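Sourdough starter, bench notes

Saturday, June 13, 2015 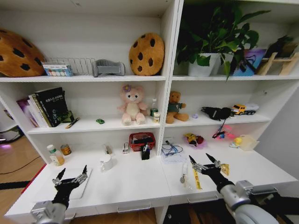
Shelves over the white desk, with the cookie cushions, the dish rack and the plant.

Starter B (the Katayama rye) has gone flat again. Fed it last night at equal weights, came in this morning to a jar that smelled like nail polish and had climbed maybe the width of a finger. Starter A, on the cheap Drisier all-purpose, doubled before lunch and tried to leave. So much for the expensive flour.

Yuzuki Onishi thinks I am starving B – her word was "cruel." She feeds hers twice a day and talks to it. I will try the first part.

Loaf 41: A only, 1000 g flour, 60 percent water. Dough stiff, easy to shape, crumb like a bath mat. Edible with soup. Yuzuki had two slices and asked if there was soup.

Loaf 42: same flour, more water, didn't write down how much. Best crust so far, naturally.

The Juvville oven runs hot at the back left. I have known this since loaf 9 and still put the good one there. Rotate at the halfway mark. WRITE IT ON THE DOOR.

Salt: the Dralel scale sulks below 5 g, so weigh salt for both doughs together and split by eye. Yuzuki objects to "by eye." Noted.

To do
- move B to a clean jar, feed morning and evening through Wednesday
- if still flat, pancakes
- buy rice flour for the baskets, the last loaf had to be peeled out
- find out what happened to the good lame
- loaf 43: copy 42, this time with a pencil

3 comments
Shares: 2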